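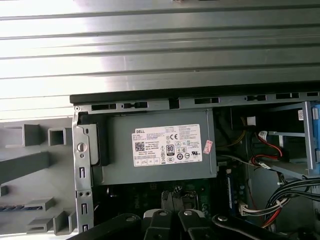
Tower 623, With the Side Off

The label on the power supply is my favorite part of any old Dell, and I know how that sounds. But look at how much they fit on it! The 80 PLUS logo, the CE mark, a QR code, columns of numbers, and a whole parade of tiny icons along the bottom. And then a little pink-and-white sticker next to it, a bit crooked.

Welcome to the newest page in the gallery. I've been buying up retired office desktops for a while now, and a handful of you write to me about drive cages (keep it coming, I love those emails). I got hold of another in August, from the surplus counter at Seson over in Drillberg, where it had a paper tag with 623 on it and a price of 75 dollars. I paid the 75 dollars. I've paid more for worse.

I call them by their tag numbers, so 623 it is.

I have a soft spot for business towers like these. The home machines from the same years had shiny fronts and lights, and then you opened them up and cut your knuckles on everything. Office machines were made for somebody in a support department who had a stack of them to get through before lunch, and you can feel that when you work on one. Even the front bezel is worth a look from the inside, with all those square tabs and hooks molded into gray plastic. From the front you'd never guess any of it was there.

The metal strip beside the bezel is punched full of round holes and narrow slots, and there's a round silver latch button near the top of it. I'm always a bit sad that these frames spend their whole lives covered up.

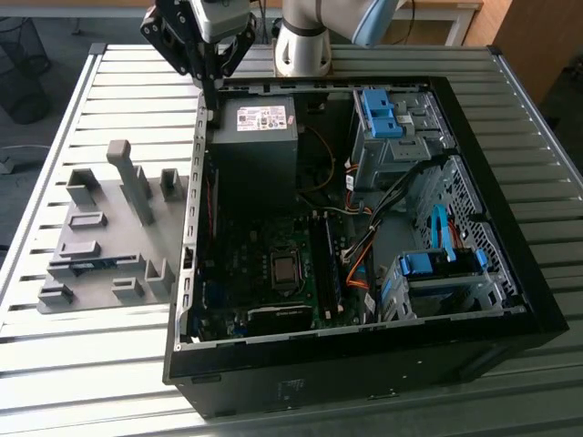
Tower 623 on its side on the slatted table, power supply upper left, blue latches over on the right.

Those blue latches! There's one on the optical bay and another down on the hard drive cage, and they're such a cheerful color in the middle of all that gray. I like a case that shows you where to put your thumb. The drive cage has a diamond pattern in the metal too, and I think it's the prettiest piece in there.

The wiring is what I'd call average for an office tower. You've got black, orange and red wires in a bundle heading over toward the motherboard, a blue SATA cable curving down the right side, and an orange cable looping around near the top behind the power supply. I've seen neater and I've seen a lot worse (the Nordin machine two pages back, if you want to see worse - bring a strong stomach).

On the board itself you can see the metal lid over at the processor socket with its square bracket, then the memory standing up beside it, and the graphics card lying along the lower edge. I still prefer a green motherboard to the black ones. You can find your way around on green.

A few notes for the people who always ask

Dust: I go over the insides with a soft paint brush and a hand blower, and I leave power supplies closed. Please leave yours closed too.

Screws: they go in an old Kekard mint tin with the tag number on a bit of masking tape. I've tried magnetic trays and egg cartons and I keep going back to the tin.

Light: late afternoon is best for shiny metal, as far as I'm concerned. At noon the ridged panels go almost white, and in the evening the board turns into a dark green puddle.

Selling: I'm hanging on to this one for now. The plan is a music machine for the den, with a bigger drive and a quiet fan, and it'll probably take me until spring because everything does.

If you've got the same tower at home and know where to find a spare blue latch, drop me a line. Mine are fine, I'd just feel better with one in the drawer.

Back to the gallery index
Next: beige keyboards, page 14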